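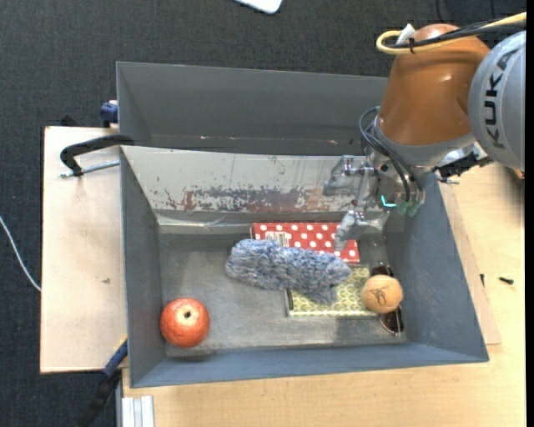
The grey metal bin, paint well scraped along the back wall.

December
By Danang Menon

I'd been promising myself a trip to the Preltmont works for years, ever since I bought my first Donden in 2016 (a small red hatchback, dreadful stereo, loved it to bits). So when the owners' club got hold of 16 places for a look round the factory, I had my name down before I'd finished reading the email.

We met at the visitor entrance at half past eight, all yawning and holding paper cups. The car park alone was worth the drive. Somebody had brought a first-year Majimbun estate in that odd mustard colour they only offered for one summer, and a good ten minutes went by with all of us peering through its windows before our guide managed to herd us indoors. She'd been at Preltmont since leaving school and had started out fitting door seals. She could still tell you which models were a pig to do.

After the safety talk and the handing out of boots (mine were a size too big, so I clomped about all morning) we started in the press shop. You feel it before you hear it, a sort of thump that comes up through your feet. Flat sheet goes in at one end and a bonnet comes out at the other, and two people at the end of the line run gloved hands over the panels looking for dents you and I would never find. I had a go on a practice panel and missed all three faults. The chap next to me found two and was unbearable about it until lunch.

The body shop was next, all sparks and orange light, though we were kept well back behind a screen. Each shell gets 411 checks before it's allowed anywhere near the paint, or so the board on the wall said. We didn't get into the paint shop itself, sadly – dust, they're very strict – but there's a long window and you can watch the shells go by on their way to the ovens. Blue, white, white, grey, white. I did ask why so few people order a proper colour these days and got a shrug and a laugh.

Final assembly was my favourite by miles! It's much quieter than you'd think, and there's a radio going. The dashboard goes in as one great lump, swung through the door opening with what looks like an inch to spare either side, and then the seats, and then the bit where body meets engine and axles, which they call the wedding at this place. We stood and watched four of them. I could have stood there till teatime.

Lunch was in the staff canteen. Very good pie, not enough gravy.

In the afternoon we had an hour in the heritage shed, where they keep one of nearly everything. The star is the Tulham coupe, all long nose and tiny back seats. They built just 1277 before the money ran out, and I'd only ever seen one before, under a tarpaulin on somebody's drive in the rain. We were allowed to sit in it. The driving position is awful and the gear lever is halfway to the passenger, and I'd have it tomorrow. There was also a cutaway of the new hybrid system, which a young engineer took us through very patiently, including the part where our club chairman told her he'd never own one.

If you fancy going, book early, wear thick socks and leave your phone in the locker, as they don't allow them past reception. There's a fair bit of walking, and the stairs up to the paint window are steep. The shop at the end has model cars, mugs and a rather nice umbrella. I came home with a Tulham keyring and I'm told they're hoping to run another club visit in the spring, so I'll be watching my emails again.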